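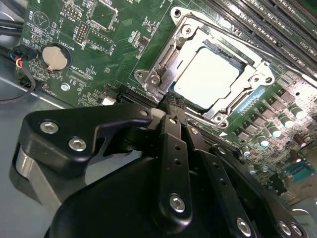 Yuto Sugiyama asked under the last version of this page whether he could skip cleaning the old thermal paste off and put the new paste on top. No. Old paste dries out and leaves high spots, and the cooler will not sit flat over them. The steps below now start with the cleaning.

Replacing the thermal paste on a desktop processor

You need a Phillips screwdriver, a tube of paste, isopropyl alcohol, and a few coffee filters or lint-free cloths. Paper towels shed fibers, so leave them in the kitchen.

1. Run the computer for ten minutes, then shut it down. Slightly warm paste lets go of the cooler more easily.

2. Switch off the power supply, pull the cord, and hold the power button for a few seconds. Lay the case on its side and take the panel off.

3. Unplug the cooler fan from the board. Pull on the plug, never on the wires.

4. Loosen the cooler screws a little at a time, in a cross pattern. Once they are free, twist the cooler gently left and right before lifting. On some older AMD boards the processor can come out of the socket stuck to the cooler, and a straight pull makes this more likely.

5. Leave the processor in its socket. Wet a cloth with alcohol and wipe the metal lid from the outside toward the middle. Do the same for the cooler base. Repeat with clean cloths until nothing comes off, then let both dry.

6. Put a dot of paste the size of a small pea in the center of the lid. Large, wide processors need an X instead.

7. Lower the cooler straight down. Start every screw by hand, then tighten in the same cross pattern until they stop. If you have to lift the cooler again, wipe everything and start over with new paste.

8. Plug the fan back in, normally to the header marked CPU_FAN, and check that no cable can reach the blades.

Turn the computer on with the panel still off and go into the BIOS. The temperature should level off within a few minutes. If it keeps climbing, shut down and check the screws — one loose corner is the usual cause.

I redo mine every 2 years, in July, along with the dust filters.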